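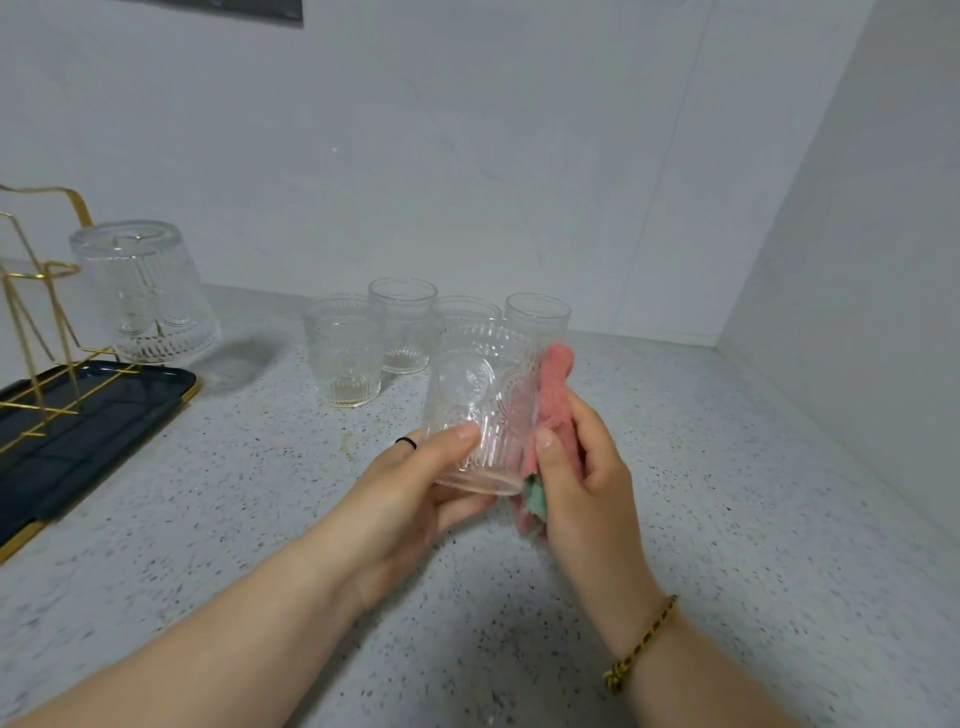 Section 4. Setting Up a Fundraising Event in Tosach

Use this section to create an event page, open it for RSVPs and take donations at the door. You need the Organizer or Campaign Admin role. Staff with the Viewer role can see events but cannot save them.

4.1 Before you start

Have the following on hand:

The committee's legal name, as registered
The disclaimer text your counsel has approved
The contribution limit for the office and the election cycle
The venue address and its room capacity

Note: Tosach does not look up contribution limits. Enter the limit yourself under Settings > Compliance.

4.2 Create the event

1. Sign in and select Events from the left menu.
2. Click New Event. Choose Fundraiser, Rally or House Party. The type cannot be changed once the event is published.
3. Enter a title of up to 60 characters. Titles longer than this are shortened on phones.
4. Enter the start time. Times are shown in the venue's time zone, which may differ from yours.
5. Under Hosts, add each host as you want the name to appear on the invitation. Hosts are listed in the order entered. Drag a row to move it.
6. Paste the disclaimer into the Paid For By box.
7. Click Save Draft.

Caution: Do not leave the Paid For By box blank and plan to fill it in later. Invitations already sent are not updated when the page changes.

4.3 Set ticket levels

1. Open the draft and click Tickets.
2. Click Add Level. Enter a name and an amount, for example Guest, 50 or Sponsor, 1000.
3. Set the number available. Enter 0 for no limit.
4. Check Collect Employer and Occupation. This box is on by default for federal committees and off for all others.
5. Repeat for each level, then click Save.

If a donor's total for the cycle would go over the limit, the payment is held and error 1441 appears in the Activity list. Open the entry and choose Refund or Reassign. Reassign asks for a signed form.

4.4 Connect the card reader

Tosach works with the Memeck reader, version 2 or later. Older readers will pair but will not send receipts.

1. Charge the reader fully.
2. On the tablet, go to Devices > Add Reader.
3. Hold the reader's power button until the light blinks blue.
4. Select the reader from the list and confirm the code.
5. Run a one-dollar test payment and void it.

Note: If you import guests from Tondent, do so before pairing. Accented names such as Hallgrímsson import correctly only when the file is saved as UTF-8.

4.5 Publish

Click Preview, check the page on a phone, then click Publish. To take an event down, see Section 17.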